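Do storage tubs make you tidy?

I keep reading that the right boxes will sort your life out. I doubt it. Last November I bought 18 tubs from Jedura, and by the next Sunday I had the same junk, now with lids on - and 2 of the lids didn't fit.

The Ivimance blog says to throw out 100 things first. Fine, but then why buy the tubs?

Blue plastic and steel do look smart together, I'll give them that.

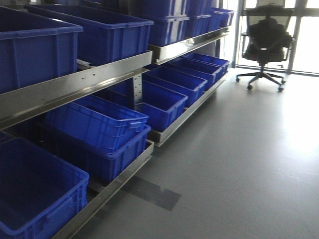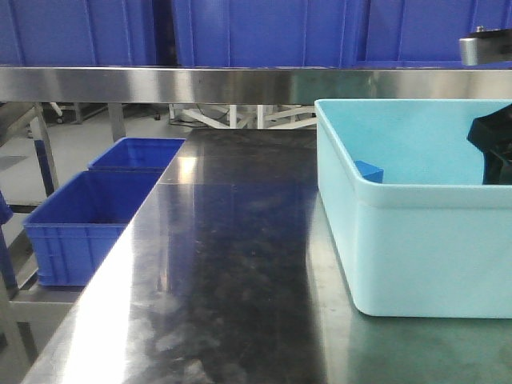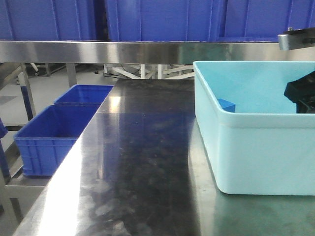 What I did instead

Took four bags to the tip at Kemeys. The shed door shuts now.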